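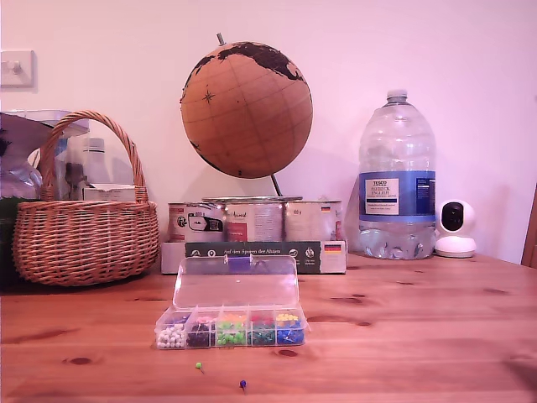 January 3, 2025

Started on the table after lunch. It has been collecting things since before Christmas and there was no longer room to write at it. Plan for the afternoon: get the globe into working order, sort the pins, find a place for the box game, and leave the rest for tomorrow if the light went.

Pins first. The organiser box is the small clear one and it has been filled without much system, most compartments holding two colours. I want one colour per purpose. Provisional scheme:

- red: places lived in, minimum stay 2 months
- blue: places visited
- yellow: places planned, to be replaced by blue on return
- green: places where a relative is recorded but which I have not seen
- white: doubtful, pending a document

The weak point is white. A white pin on cork is easy to see, but it is also the colour I would use by accident in poor light. May change to black if I can get them. The stationery counter at Zilura sells pins in mixed packs of 100 only, so one colour would mean buying four I have already.

Then the globe. Cork takes a pin well if it goes in square to the surface. At a slant the point lifts the material and leaves a crater, and the second pin in the same place will not hold. I tested this on an old bath mat before touching the globe. Result: square entry, full depth, firm after 15 insertions in the same hole. Slanted entry, loose by the fourth. I have written this on a card and will keep it with the pins.

Scale is the other difficulty. A pin head covers a good deal of country. By my estimate two places less than 300 kilometres apart cannot both be marked without the heads touching, so most of the family will have to share. The Sorkness branch gets one green pin for the lot of them. The Chatzigeorgiou side is easier, having spread themselves out with more consideration. I shall keep a numbered list in the back of this book and treat the globe as an index to it.

The latitude and longitude lines are dark and clear enough to work from. I read the coordinates out of the atlas, find the nearest crossing and judge the remainder by eye. The continents are less use than I expected for anything inland, as there are no borders to go by. First pin in: red, for here. Second pin: blue, Stadudico, June before last. Stopped at that point to let myself reconsider the colours before making more holes.

"Auf den Spuren der Ahnen" stays out. The title suits the job in hand and I have still not learned the rules properly. My German is adequate for labels and timetables, less so for rules. The box is flat enough to go under the tins, so that is where it lives for the present. The tins themselves want a shelf. I considered moving them to the cupboard by the back door, but that gets damp in winter and I do not want rust on the rims. A shelf on the wall over the table would do, kept well clear of the light switch. Need to check what is behind the plaster before drilling. The cable presumably runs straight up from the switch, or straight down, and I would like to know which.

The wicker basket is the usual trouble. It has a good tall handle and a round body, and so anything without a home gets put in it. Rule from now on: only things leaving the house go in the basket, and it is emptied when it is picked up. I made this rule last year also.

The table could do with oil. Pine marks easily and the knots go dry before the rest does. One thin coat, rag, leave overnight, rub back, second coat. It means clearing everything off, so it had better be done before the shelf and not after. Revised order: oil, cable, shelf, tins, remaining pins.

Water bottle to be filled for the morning. Light poor by four. Left the globe where it was and shut the atlas on a slip of paper at the Baltic.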